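Section 4: Changing the night message without touching the script

Once your main menu is answering calls, you're ready for the fun part – letting the front desk change the greeting from any phone. It takes two short recordings, and it works on every Vimholm phone server from release 2 on.

Before you start: log in to the Gremero admin page and make sure extension 390 is free. We use it below as the message line.

1. Open Call Handling, then Messages, and click New.
2. Name the message "night" in small letters. Spaces will break the lookup.
3. Set the message line to 390 and pick a PIN.
4. Click Save, then Publish.
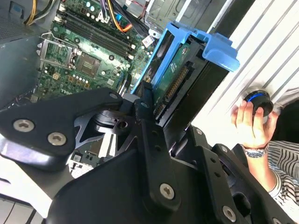
Inside an open desktop tower, green motherboard at upper left.

5. Dial 390 from a desk phone, enter the PIN and press 1 to record.
6. Press the pound key when you're done. You'll hear your message played back right away!

Note: a recording can run up to 100 seconds. Shorter is kinder to callers.

Caution: Publish replaces the live message at once, even for callers already in the queue.
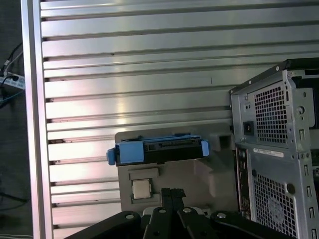
7. Call your main number from a cell phone and listen all the way through. If you still get the old greeting, clear the prompt cache under Tools and call again.

The server keeps almost 2,000 old messages, so feel free to play around – you can bring any of them back from the History tab. Holiday schedules are covered in Section 5.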